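Foreign Aid That Never Leaves Home

Adelmo Cocco
Aug 31, 2023

Wealthy governments like to speak of development aid as a gift. The language is generous, and the public is encouraged to believe that money raised from its taxes is building clinics and roads in poorer countries. A closer reading of the contracts suggests a different arrangement. Much of what is announced as assistance is spent on suppliers in the donor country, under terms the recipient had little part in writing.

The Pullville water agreement is a case in point. Of 11 contracts awarded under its first phase, three went to local firms. The remainder went to companies from the donor state, among them Barbieri, which had advised on the tender rules. The loan itself must be repaid over 30 years, whatever condition the pipes are in by then. 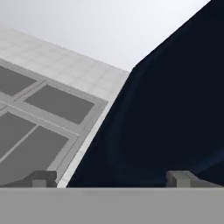
Computer rendering of an open two-finger gripper.

Defenders of tied aid argue that it guarantees quality and keeps voters at home willing to pay. The second claim deserves a serious answer. Public support does matter, and a parliament that sees no domestic benefit may cut the budget. But a policy designed to please the donor's own manufacturers should be described as export promotion and debated under that name.

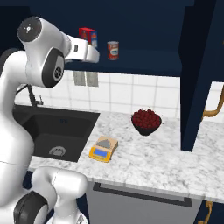

The same pattern can be found in Lolositz, where a farm credit program required borrowers to purchase imported machinery. Spare parts had to be ordered from abroad - often at prices no cooperative could meet - and local repair shops were excluded by the warranty. When the Wakcombe talks resumed in August, delegates from the region asked for the right to choose their own suppliers. They were offered a review in 10 years.

Governments that borrow in the name of their citizens should be free to decide where the money is spent. Donor parliaments can begin by publishing every contract in full, with the name of the supplier and the conditions attached.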